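FOR IMMEDIATE RELEASE

Piltosent publishes good practice guide for hand-worn gripper work

Free 11-section guide covers cable routing, marker plates, table setup and rest breaks. Comments open until end of July.

JUMTON – Piltosent today put out the first public version of its good practice guide for benches where people work wearing grippers on their hands. The guide is free to download, free to copy, free to change for your own shop. No sign-up.

It was written over the winter with two partner sites, Schumacher and Sadatent, and draws on 505 logged sessions across the three. Most shops doing this kind of work have been running on house rules taped to a wall. Some of those rules are good. Plenty contradict each other. Industrial arm cells have had written rules for decades, and hand-worn devices have mostly been left to whoever sets up the table in the morning.

What's in it

The guide has 11 sections. Shortest is half a page (labeling), the longest is the one on cables.

Cables first. Every hand-worn device with a cable should have slack at the wrist, enough for a full turn of the hand either way. Cable runs down the forearm, not across the work surface. No loops hanging below the table edge where a knee or chair arm can catch. Floor cables get covered or moved before anyone sits down. Of the 116 minor incidents reported during drafting, cable snags were the largest group by a wide margin, so this section got the most argument and the most rewrites.

Marker plates. Check both for looseness at the start of each session and again after any bump. A plate that has shifted means stop and re-check, even if the readings look fine. Don't touch up a plate with tape. Replace it.

Start position. Hands resting on the board, grippers facing each other, a clear gap between. Hold still for 5 seconds before the first move and the same at the end. Sites that already did this had far fewer sessions thrown out, and it costs next to nothing. 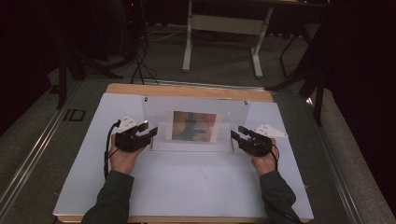 Table and fixtures. Keep the board plain and wipe it down between operators. Anything upright on the board – panels, stands, holders – needs a base that won't tip when nudged from the side, and should be checked for sharp corners. Clear plastic gets its own paragraph as it is easy to miss with the back of a hand when you are watching the fingertips.

Clothing. Long sleeves are fine if the cuffs are snug. Rings and watches off. Hair tied back if it reaches the shoulder.

Breaks. The guide sets a limit of 25 minutes wearing the devices, then a real break with both hands free. Partner sites pushed for longer, operators pushed for shorter. This is the number that came out and it will be looked at again after the comment period. Any numbness or tingling ends the session, no questions asked and no loss of pay for the shift.

Stopping. Anyone in the room can call a stop. The person wearing the grippers dosen't have to explain why.

What it is not

The guide is voluntary. It isn't a certification and Piltosent will not be issuing badges, stickers or anything of the sort. It does not replace local workplace safety law or the manual that came with your device. Where the guide and the manual disagree, follow the stricter one and please tell us.

Powered fingers are only covered in part. Pinch force limits were left out of this version, the three sites could not agree on how to measure it and a bad number seemed worse than a blank page. A draft section is planned for fall.

Who is using it

Schumacher has moved all its benches over to the new checklist. Sadatent is using the cable, break and stopping sections now, and will add the rest once its new tables are in. Piltosent's own benches in Jumton have followed the full guide since March.

How to comment

Comments are open to anyone through the end of July. Operators especially – you do not need to go thru your employer, and names are kept off the published comments unless you ask otherwise. Send the section number and what you would change. Photos of your own setup are welcome, please keep faces and screens out.

Printed copies of the one-page bench checklist can be requested from the Jumton office. Allow two weeks.

About Piltosent

Piltosent builds and runs work benches for hand-worn robotic tools and trains the people who use them. Based in Jumton.

Media contact: Piltosent press desk, Jumton office. Phones answered 9 a.m. to 4 p.m.

###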